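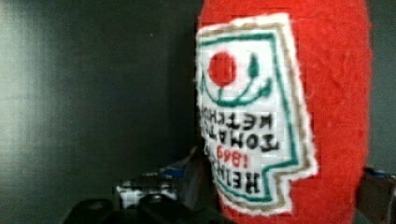 Is it worth reporting near misses on the road if nobody got hurt?

Asked in Roads & Driving, January 6, 2022

I drive Route 8 into town for work and in October I started keeping a little notebook of close calls (written up after I park, don't worry!). Trucks drifting over the center line near the Drandetti warehouse, people passing on the hill, that kind of thing. No contact, no damage, so I never called anyone. A coworker says the county has a form for this now. Does anyone read those? Do I need a plate number? I'd love to see that stretch get fixed before there's a bad wreck.

3 answers

Answer 1
Yes, please send them in! I did this for the crossroads by the Zendow garden center and I'm so glad I bothered. The form on our county site asks for the place, the time of day, the direction you were going and what happened. Plate number was optional. I sent four reports over one winter and got a reply on the last one with a reference number, 3961, which I could quote when I phoned. They came out and cut back the hedge that was hiding the stop sign, and you can see so much farther now. Keep each report to one spot. Mine got passed around between departments when I put two intersections on the same form.

If it's a company truck, call the company as well. Many have a number on the back door. The dispatcher at Griltell was really nice about it and asked for the trailer number, so write that down if you can read it safely.

Answer 2
waste of time imo, just get a dash cam

Answer 3
Dash cam is a good idea too, but do both. Your notebook is great for this! Sort it by location first and see if one bend keeps coming up. Then find out who looks after the road, as a numbered route could be state and the county will only forward it (slowly). Our neighborhood group did that for Yurchenko Lane and the road crew put down fresh center lines and a curve warning sign. For somebody driving dangerously right now, pull over and call the police, the form is no use for that.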